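Cloths, benches and the cleaning cupboard: frequently asked questions
Prilham Shared Rooms, user information

This page covers the padded bench in the quiet room, the cloths that go with it, and what we ask people to do at the end of a booking. It replaces the printed sheet that used to hang inside the cupboard door. If your question is about keys, heating or payment, see the bookings page.

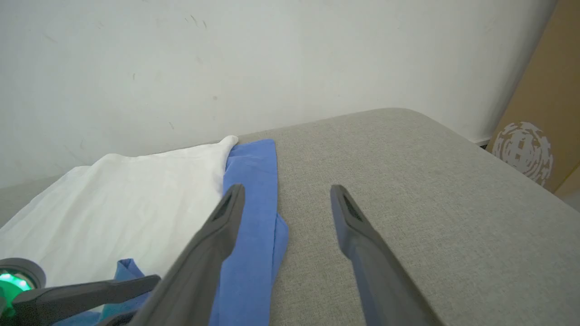

Reading time: 5 minutes
Last updated: May 22, 2025

Which cloth is for what?

Blue cloths are for upholstery. White cloths are for the wall, the door and the window sill. Both kinds are kept in the cleaning cupboard, blue on the upper shelf and white on the lower. The blues come from more than one delivery and vary a bit in shade, so a lighter or greener one is still a blue cloth and goes on the upper shelf.

Yellow cloths belong to the kitchen downstairs. If you find one in the quiet room, please take it back down.

How do I fold them?

Blue cloths are folded lengthways into a long strip, then once across the middle, so that they fit the shelf. White cloths can be folded any way you like. They are thinner and don't hold a fold for long.

You can leave cloths on the bench while you are working and fold them at the end. Please don't leave them there overnight.

What is the bench covered in?

A light grey woven fabric over foam. The cover on the seat does not come off. It was fitted in December by Frei, who also did the chairs in the meeting room, and they advised us against having a zip put in. Cleaning is therefore done in place.

How do I clean a mark on the seat?

Use a blue cloth, dampened with plain water and wrung out well. Press it on the mark and lift. Don't rub in circles, as this roughens the weave. Work from the outside of the mark inwards, then press with a second, dry cloth. Leave the seat to dry for at least 30 minutes before anyone sits on it.

If the mark is still there, stop and write it in the book. Inês Nogueira looks through the book each week and will treat it with the proper cleaner.

Can I use the Hodimon spray from the kitchen?

No. It is meant for hard surfaces and it left a pale ring on one of the old chairs. The only product we use on the fabric is kept locked up, and Inês or Vinzenz Lanz has the key.

Washing-up liquid is also out, even a small drop. It is hard to rinse from a seat you can't take off.

There are specks and small dark marks on the wall behind the bench. Did we do that?

Probably not. The wall has had small scuffs for some time and we know about them. You will not be charged for them. The paint is matt and shows everything, and wiping it hard makes a shiny patch that looks worse than the scuff did.

If you have made a fresh mark yourselves, try a white cloth with a little water, once, lightly. Then leave it. Andor Gál touches up the wall when the room is closed and prefers a scuff to a polished spot.

Can we move the bench?

You can pull it away from the wall to sweep behind it, with one person at each end. Lift it, don't drag it. Please put it back close to the wall but not pressed against it. It must stay in the quiet room.

What about crumbs and dust?

Food isn't allowed in the quiet room, but crumbs get in anyway. Use the vacuum cleaner with the soft brush on its lowest setting. Go along the padded edge as well as over the top, and a little way down the front. The brush is in the white tub next to the cupboard. The narrow nozzle with the hard lip is for the stairs and should not be used on fabric.

Where do used cloths go?

Damp or dirty cloths go in the net bag on the back of the cupboard door. They do not go back on the shelf, even if you only used them for a moment. Selina Riedl takes the bag to be washed when it is full.

Please check that you have picked up all of them before you go. Most of the cloths that go missing are found later under a cushion or behind the radiator. 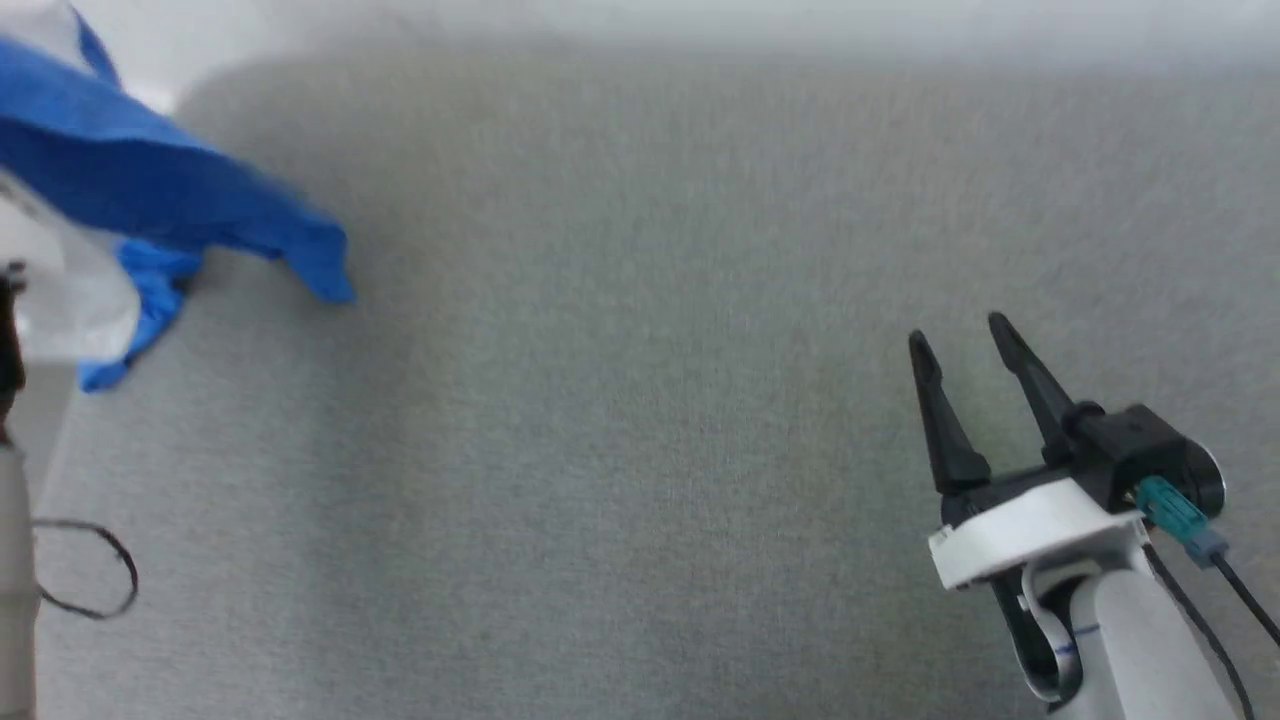
Washing is done at 30 degrees with a small amount of liquid detergent. We don't use fabric softener, which coats the fibres and stops the cloth taking up water. A bright blue cloth left crumpled on the grey, with folds standing up like that, should be shaken out flat before it goes in the net bag. Damp folds stay damp for a long time and the cloth starts to smell. If you are washing a bag for us at home, keep blues and whites apart for the first few washes, as new blues lose some colour. Dry them on a line or an airer. They should not be tumble dried.

Do the blue cloths stain the bench?

We have not had a case of it with cloths that have been washed. New ones are washed twice by Selina before they reach the shelf. If you open a new packet because the shelf is empty, use those cloths on hard surfaces only and put a note in the book.

How many cloths should there be?

The cupboard is stocked with 33 blue cloths, counting those in the wash. There is no fixed number of whites. If fewer than five blues are left on the shelf, tell the office and we will bring more up.

Can we bring our own?

Yes, if they are clean and free of polish or wax. Please take them home with you. Cloths left behind are put in with the kitchen ones.

Something was spilt and it's a lot. What now?

Cover it with dry cloths straight away and press down with your hands. Use as many as you need. Change them when they are soaked. Don't add water to a large spill, and don't use a hairdryer. Then ring the office, at any hour for red wine, coffee or paint, and in office hours for anything else. Outside office hours the phone is passed to Alois Sutter.

Will we be charged?

Not for ordinary wear, and not for a mark you tell us about on the day that comes out with our cleaner. If the seat has to be cleaned by a firm, the booking deposit of 100 francs is used towards it. A new cover would be far more, close to the price of the bench, and we have never had to ask anyone for that.

Is the same bench used in the Dundine room?

No. The Dundine room has wooden benches with loose cushions. Those covers have zips and can be washed. Please don't carry cushions between the two rooms, as they are different sizes and end up in the wrong place.

Who do I ask if it isn't on this page?

Write it in the book, or leave a message at the office. Questions about the fabric go to Inês, and questions about walls and paint go to Andor. Lost property is kept in the office until the end of the month.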